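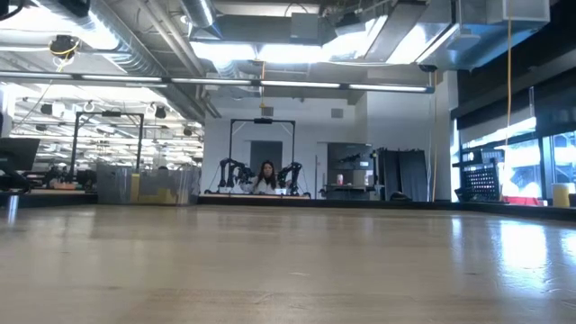
Aménagement d'un atelier partagé : plans de travail, éclairage et rangement
Rapport de projet, deuxième année
Groupe : Shobha Achari, Tudur Morris, Efa Trevor
Encadrant : Tihomir Atanasov

1. Objet du projet

Le travail porte sur la grande salle de l'atelier Gostulum, un volume ouvert aux murs blancs dont les réseaux du plafond sont restés apparents. Il nous était demandé d'étudier les surfaces de travail, la lumière et le rangement, puis de proposer des modifications réalisables avec un budget de 2000 euros. Le déplacement des postes ne faisait pas partie de la demande.

2. État des lieux

Le relevé a été fait par Efa Trevor et Tudur Morris. La salle mélange deux types de plans de travail : de grands plateaux en bois clair verni et des tables plus basses à bord foncé. Les plateaux clairs sont appréciés pour leur largeur. Leur défaut principal est le reflet : les luminaires du plafond y laissent de longues traînées claires, et certaines zones éblouissent quand on travaille assis.

Le rangement repose sur des bacs en plastique, translucides ou transparents. On voit à peu près ce qu'ils contiennent, mais ils n'ont pas de place attitrée et finissent souvent devant les postes. Les usagers que nous avons interrogés citent ce point avant l'éclairage.

3. Essais

Nous avons comparé deux traitements du plateau : un vernis mat Zilitz, appliqué sur une chute de bois, et un sous-main textile posé directement sur la table. Le vernis mat supprime presque toute la gêne, mais il marque plus vite – une trace de crayon gras n'est partie qu'au troisième passage du chiffon. Le sous-main est efficace là où il est posé et glisse si on ne le fixe pas.

Pour l'éclairage, nous avons seulement testé l'extinction d'une rangée de luminaires sur deux. Les reflets diminuent, mais le fond de la salle devient trop sombre en fin de journée. Cette piste a été abandonnée.

4. Proposition

Nous retenons le ponçage léger et le vernis mat pour les grands plateaux. Les bacs seraient regroupés sur une étagère basse le long du mur, avec une étiquette sur la face avant. Le devis des fournitures s'élève à 636 euros, étagère comprise. La pose se ferait en octobre, un plateau à la fois, afin que la salle reste ouverte.

5. Points restants

La tenue du vernis dans le temps n'a pas été vérifiée. Llinos Pumphrey a demandé que l'étagère ne dépasse pas la hauteur des tables, et le plan joint en annexe est à corriger sur ce point.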